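Category: Talks and Slides / Manipulation

Speaker notes: Choosing when to regrasp, from the wrist view only
Vurkance project, talk at the Gullmont workshop, 2020-08-12

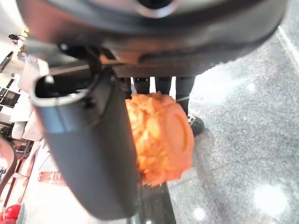
Slide 1. Say good morning, say the title slowly. The question of the talk is small: the gripper has closed on something soft, and we want to decide if the grasp is good enough to carry, before the arm begins to move. We use one wrist camera and the finger position. No force sensor and no second camera.

Slide 2. Why soft objects. With a hard block, the finger position tells you almost everything. With foam or a squishy toy, the fingers continue to close after the first contact, and the same finger position can mean a firm grasp or a corner that is going to slip. Remind the audience that the fingers hide a part of the object in the wrist view. We do not try to reconstruct the hidden part. (If somebody asks about depth: we tried it in the first version, the readings near the fingers were too noisy for us.)

Slide 3. The method. Do not read the slide! Explain with the hands.
First, the gripper closes until the motor current reaches the limit. Then it opens a very small step and closes again. We call this step the "squeeze". During the squeeze we record 18 frames. The network looks at how the visible surface moves between the frames and gives one score from zero to one. Below the threshold, we release and grasp again. The maximum is 4 attempts, after this the trial counts as failed.

Pause here. People often think that the squeeze is part of the policy and is learned. It is fixed, the same for every object. Only the score is learned.

Slide 4. Data. We collected 2972 grasps and kept 2556 of them. The removed ones are mostly trials where the label was not sure, for example the object touched the table edge during the lift. Say clearly that the labels come from the lift itself and no person labels by hand. A person only checks the trials which the script has marked as doubtful.

Slide 5. Background and light. This was the part we underestimated. The wrist camera sees the floor, the furniture and the legs of whoever is standing near, and shiny floor reflections move when the wrist moves. The early network used these reflections as a cue for motion. Now we subtract the motion of the whole background before the score is computed. It is a simple correction, two lines in the code, and it helped more than the bigger network which we trained in July.

Slide 6. Results. Point to the left plot first. The squeeze score is better than the single-image score for all soft objects in the test set. For hard objects there is no clear difference, and I should say this without making excuses. Right plot: the cost. Each squeeze takes time, so for an easy object we are slower than the baseline. The Vrettos baseline is the gray line – they do not regrasp at all, so please be fair when comparing.

Slide 7. Failures. Two kinds. Very thin objects, where the finger covers nearly everything and there is no surface left to look at. And objects with a smooth one-color side turned to the camera, where the network cannot find motion. Play the second video only if there are more than five minutes left.

Slide 8. Next steps. We want to choose the size of the squeeze from the first frames. We also want to repeat the collection on the Zekia arm, whose fingers are shorter, and see how much of the network can be kept.

Thank the organizers. Leave slide 6 on the screen during the questions.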